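Home | Set-up | Recording | Training | Troubleshooting | Contact

Print this page | E-mail this page

Rirard Recording Guide
Section 4: Gathering examples for the couch-tidying task

Read Section 3 (Arm safety and stop button) before starting. This section covers laying out the couch, recording examples by hand guidance, and checking them before upload. It applies to Rirard arms running the Zomwood recorder.

4.1 Before the first recording

1. Place the arm next to the couch so that the gripper can reach the front edge of the seat and the top of the backrest. If it cannot reach both, move the base. Do not lengthen the mount.

2. Tighten the base clamps and push sideways on the upper arm. The base should not shift.

3. Gather the cables into loose loops. Leave enough slack for the arm to turn fully in both directions.

CAUTION: Loops that hang over the couch can catch on a pillow or a blanket. Move the arm through its full range at low speed and watch the cables the whole time. If a loop touches the gripper, tie it back before going on.

4. Start the recorder and choose "Couch" from the task list. Enter the site code. Skendulstead sites use the code printed on the inside of the case lid.

5. Record one blank example with the arm standing still. Play it back. If the picture freezes or jumps, see Section 9.

4.2 Laying out the couch

Each session needs at least three throw pillows and one blanket. Use pillows that differ in shape and pattern. Plain pillows alone give poor results on patterned ones later.

1. Put the blanket over one arm of the couch. Let it fall in its own folds and do not smooth it.

2. Lean the pillows against the back cushions. At least two should overlap, and at least one should be tilted. The learning system needs to see pillows that partly hide each other.

3. Leave tags and fringe as they are. A gripper will meet both in a real home.

4. Leave the right part of the seat open as a working area.

A layout with the blanket over the left arm, a striped lumbar pillow lying on its side, a patterned pillow tipped onto one corner and a fringed pillow upright beside it meets all of these rules.

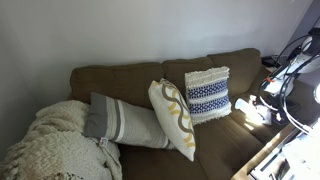 4.3 Checking the light

1. Look at the live view on the recorder, not at the room. Sunlight that looks mild to the eye can turn part of the picture white.

2. Set exposure to "Fixed" and lower it until the fabric in the working area shows some texture.

3. If white patches remain, keep them for no more than 14 examples in a session, and mark those examples "Glare."

NOTE: Do not throw out glare examples. The Sjögren training profile uses them, but only if they are marked. Unmarked ones are treated as normal and will pull the grasp point off target.

4.4 Recording an example

1. Press Record and wait for the tone.

2. Guide the arm to the pillow at an even speed. Approach from the front, with the fingers open.

3. Close the gripper on an edge or corner. Do not grip a tag or a tuft of fringe.

4. Lift the pillow clear of the seat, move it to its target spot and let go.

5. Bring the arm back to its rest position and press Stop.

6. Mark the example "Good," "Failed" or "Glare." A dropped pillow is "Failed," even if it lands in the right spot.

7. Change the layout by hand before the next example. Move at least one pillow or refold the blanket.

CAUTION: Pause the arm before reaching over the couch.

A full set is 100 good examples. The recorder will accept up to 104 to allow for a few rejected at upload. Stop for a joint temperature check after example 49.

4.5 Before upload

1. Play back the first and last example of each layout.

2. Delete any example in which a hand covers the gripper fingers at the moment of grasp.

3. Check that the count of marked examples matches the total. The recorder will not upload a set with blanks.

4. Select Upload and leave the arm powered until the light on the base stays green.

Next: Section 5, Training on a recorded set

Revised 2019-09-22

Contact Zomwood support | Copyright Zomwood, all rights reserved | Back to top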